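We use cookies to remember your basket and very little else. Accept | Manage preferences

Garrido Wallpaper Paste, ready mixed, 4 kg tub

Garrido is a paste for people who have met wallpaper before and did not come out of it well. It goes on white, dries clear and stays workable long enough for you to notice the urns are upside down. Suitable for plain, embossed and patterned papers. Not suitable for vinyl, ceilings in a hurry, or marriages under strain.

Brush onto the paper, fold, leave for 3 minutes and hang. Wipe the seams with a damp sponge. Two coats of Plasimari sizing first if your plaster is the thirsty kind.
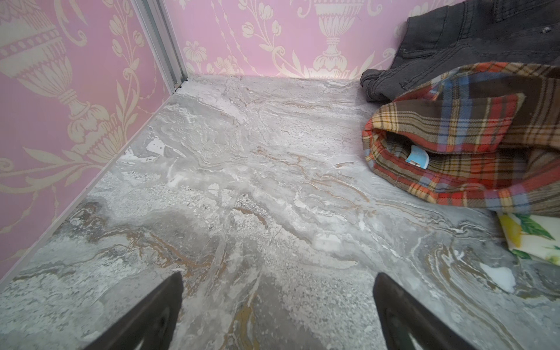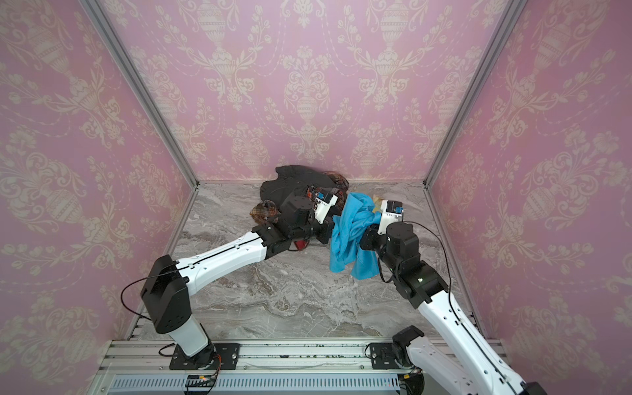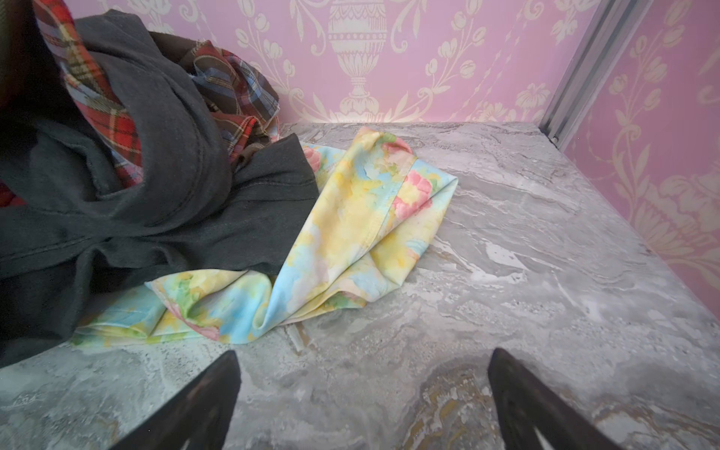

Adeel Kakakhel writes that he got a hallway and half a landing out of one tub, and that the slip time is generous, but the lid needs a screwdriver and some language. Four stars.

We have passed the lid on to Cindon, who make it. They are fond of it.

Keeps for 600 days unopened. Once opened, press the film back onto the surface and use by the end of the season. Brush not included, though the 2 kg tub comes with a small one.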